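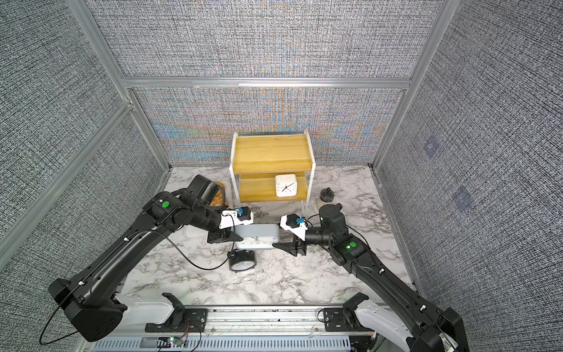
A white alarm clock on the lower board of a small two-tier shelf.

Search this wiki Go Search

Alarm clock

An alarm clock is a clock that makes a noise (or a light, or a buzz under your pillow) at a time you picked earlier. I've been writing most of the household pages here on the Dindlow wiki, and this is the one I've been looking forward to, so forgive me if it runs on a bit. I own 11 of them and only two are set on any given night.

How the old ones work

A mechanical alarm clock has two springs. One drives the hands and the other drives the hammer, and you wind them separately, which is why a lot of the older ones have two keys or winders on the back. The hour wheel carries a little notch or cam. When it lines up with the setting you've made with the alarm hand, a lever drops, the second spring is let go, and the hammer starts whacking away at the bell until the spring runs down or you stop it. That's the whole thing! I took one apart on the kitchen floor when I was a kid and got it back together with one screw left over, and it still rang, though it ran a little fast.

Most of these have a 12-hour alarm. If you set it for seven and forget to switch it off in the morning, it'll go off again at seven in the evening, usually while you're eating.

Battery clocks

Quartz clocks do it differently. A tiny crystal vibrates at a very steady rate, a chip counts the vibrations, and a small motor nudges the hands along. The alarm is a beeper on the circuit board, and the alarm hand closes a contact when the hour hand reaches it. On cheap ones that contact is a bit vague, so the beeping may start several minutes early or late. My advice is to test a new one a few times and learn its habits. My Kamata (bought in June, for a trip) goes off four minutes early every time and I've just gotten used to setting it late.

A quartz clock with a dial will generally run a year or more on one AA battery. When the battery gets weak, the second hand often twitches in place and can't climb past the nine. The beeper needs more power than the hands do, so the alarm can get faint or quit while the clock is still keeping decent time. I missed a dentist appointment that way.

Electric and digital

Plug-in clocks with glowing numbers took over a lot of bedrooms in the 1970s and 80s, and they brought the clock radio along with them. They're easy to read in the dark, but a power cut wipes the time unless there's a backup battery, and then you wake up to a row of blinking twelves. The brighter ones can light up half a room. I had one I turned to face the wall, so it was more of a night light by the end.

Snooze

The snooze button showed up on American clocks in the 1950s. Nine minutes is the usual gap. The story I've always heard is that ten wouldn't fit with the gears they were using, and I've never found a source for it that I trust, so please add one if you have it. Plenty of newer clocks let you choose the gap yourself.

People argue about whether snoozing is bad for you. I'm not going to settle it here. I snooze twice and get up on the third.

Before alarm clocks

People had other ways of getting up on time. There were water clocks that could sound a signal, candles with a nail stuck in the wax that dropped onto a metal plate as the candle burned down, and church bells for pretty much everybody else. In British and Irish factory towns you could pay a knocker-up to come by and tap on your bedroom window with a long pole. Some of them used a pea shooter.

Collecting

Shobha Poojary's list on the Hutivel forum is the best place to start if you want to put a date on a clock, and it had 700 entries the last time I looked. It stops at the year 2000, which leaves out the novelty ones that roll off the nightstand (a shame, I love those). Twin-bell clocks are the ones beginners go for, and new ones are made in the old style, so look closely at the screws and the back plate before paying old-clock money. I paid 32 dollars for one that was supposed to be from the 1940s and it had a battery door.

If you're storing a battery clock, take the battery out first. A leaky one will eat the contacts, and cleaning that up with vinegar and a cotton swab is a fiddly job. Wind-up clocks can just be left to run down on their own. I give mine a wind every couple of months so the oil doesn't sit.

Related pages
Clock radio
Egg timer
Knocker-up
Nightstand
Pendulum clock
Quartz movement
Skilluvley (kitchen timers)
Wristwatch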